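2019-03-23, posted by Vestergaard to the Pandley allotments list
Last updated: 2019-03-23

> Is it too early to put peas in at the Getport end? My plot floods.

Mine floods too, and I sowed in February last year and lost the lot! This time I started 30 in gutter pipe on the windowsill (almost 7 inches tall now, and very leggy) and I'll slide them out once the soil stops squelching.
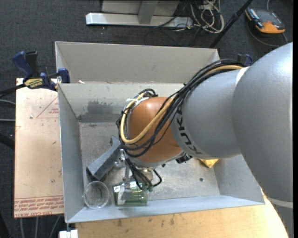

I'd give it another couple of weeks if I were you. Oh, and net them right away, the pigeons down there are shameless.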